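Der Tisch aus Kiefer

1. Vor dem Frühstück

Als Dede Nyarko den Schlüssel endlich im Schloss hatte, roch der Flur nach Farbe und nach dem kalten Januar, der mit ihr hereingekommen war. Dritter Stock, links, 26 Quadratmeter Küche! Sie hatte es am Telefon dreimal wiederholen müssen, weil Ohemaa ihr nicht glaubte. Eine Küche, in der man tanzen konnte, wenn man wollte, und Dede wollte eigentlich immer.

Die Kisten standen noch so, wie die Leute von Zoveck sie abgestellt hatten, die schweren oben, die leichten unten, und auf einer stand in dicker Schrift BAD, obwohl Teller darin waren. Es war ihr gleich. Mitten im Raum stand der Tisch.

Sie zog die Handschuhe aus und legte beide Hände auf das Holz. Helle Kiefer, Planke an Planke verleimt, mit Maserung, die lief wie Wasser in einem flachen Bach, und dazwischen diese dunklen Äste. Einer sah aus wie ein Auge, fand sie, ein anderer wie die Insel auf der Karte, die früher bei ihrer Großmutter über dem Herd gehangen hatte. An der Großmutter hatte übrigens alles gehangen, was mit Küchen zu tun hatte, die Lieder auch.

»Du bist schön«, sagte Dede zum Tisch. Dann lachte sie, weil es so hallte.

2. Ohemaa bringt Brot

Um halb neun klingelte es, lang und zweimal kurz. Ohemaa Baidoo trug einen Rucksack, zwei Tüten und ein Brot unter dem Arm, das in ein Geschirrtuch gewickelt war.

»Wo ist er?«, rief sie schon auf der Treppe.

»Wer denn?«

»Der Tisch! Du hast mir 17 Nachrichten über einen Tisch geschickt, Dede. In keiner stand, ob es eine Heizung gibt.«

Es gab eine Heizung. Sie klopfte, aber sie wurde warm, und Ohemaa setzte sich sofort mit dem Rücken dagegen und schnitt das Brot auf den Knien, damit ja kein Krümel auf das Holz kam. Gekauft hatte Dede ihn bei Mensah, dem Laden hinter dem Güterbahnhof, wo die Möbel bis unter die Decke gestapelt waren und man mit eingezogenem Bauch durch die Gänge musste. Dreißig Minuten hatte sie davorgestanden, war hinausgegangen, um vernünftig zu sein, und war wieder hineingegangen.

»Und was kommt drauf?«, fragte Ohemaa.

»Heute? Suppe. Morgen Teig, ein riesiger Teig! Und abends Leute, so viele, wie Stühle da sind.«

»Es sind zwei Stühle da.«

»Dann sitzen eben welche auf den Kisten.«

Ohemaa kaute und sah sich um, und Dede sah, dass es ihr gefiel. Das Licht kam jetzt über die Dächer. Aus der zweiten Tüte holte Ohemaa Schwämme, Lappen und das Spülmittel, das sie immer kaufte, seit sie zusammen in der Wohnung in der Dundesero gewohnt hatten, sechzehn Stufen unter der Straße und mit einem Fenster, vor dem nur Schuhe vorbeigingen. Sie stellte die Flasche auf den Tisch, als wäre es ein Blumenstrauß.

»Jetzt wohnst du hier«, sagte sie.

Dede musste kurz zum Fenster gehen. Unten zog ein Kind einen Schlitten über den nassen Gehweg, ganz ohne Schnee und mit größter Freude. Hinter ihr drehte Ohemaa schon am Wasserhahn und schimpfte, weil erst gar nichts kam und dann alles auf einmal.

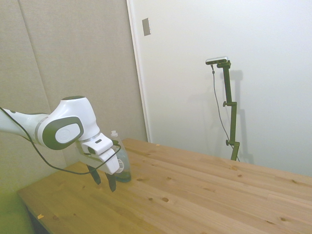
3. Alles abwaschen

Sie fingen mit den Tellern aus der Kiste BAD an. Dede spülte, Ohemaa trocknete ab und sang dazu, die zweite Strophe immer zuerst, weil sie die erste nicht konnte. Das Wasser war so heiß, dass die Scheiben beschlugen. Jedes Stück kam anders aus dem Schaum heraus, als Dede es in Erinnerung hatte – der blaue Becher war viel blauer, die Schüssel mit dem Sprung hatte einen goldenen Rand, den sie all die Jahre für gelb gehalten hatte.

»Den Topf auch?«

»Den Topf zuerst! Darin kochen wir doch.«

Gegen Mittag lief das Radio von Prarnico, das nur einen Sender fand, und auf dem Herd wurden Zwiebeln weich. Ohemaa schob zwei Kisten an den Tisch und setzte sich probeweise auf die eine, dann auf die andere.

»Die hier ist besser«, sagte sie. »Die nehme ich.«

Dede stellte ihr den blauen Becher hin und ging nachsehen, wer da schon wieder klingelte.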